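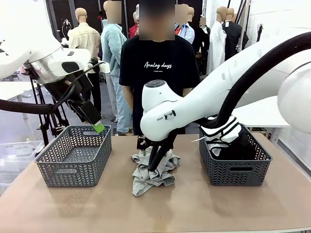

**Sorting clothes into baskets — how do you split them?**

I've got two grey plastic baskets on the table and a heap of clothes that never seems to shrink. At the moment I do black and white things in one, everything else in the other, and then I stand there with something pale grey in my hand and no idea where it belongs! Would you sort by colour or by fabric? And do baskets with cut-out sides snag knitwear?

*posted by Kidmont, June 27, 2020*

**Harawira**

Colour first, I'd say, then take out anything woolly or delicate and do it by itself. Pale grey goes in with the lights at my house and has done for years, unless it's brand new — then I give it one wash alone to be on the safe side. Do shake each thing out before it goes in, sleeves the right way round, as a bunched-up top hides socks wonderfully well. As for snagging, run a fingertip round the holes. If you feel a rough bit of plastic, a nail file sorts it in a minute or two. I did mine last October and they've been lovely ever since.

**Tadus**

just get a third basket

**Stosto**

I go by the care label, 30s in one and 40s in the other, and forget about colour apart from reds. Black and white stripes want a cool wash, mind you, or the white goes dingy.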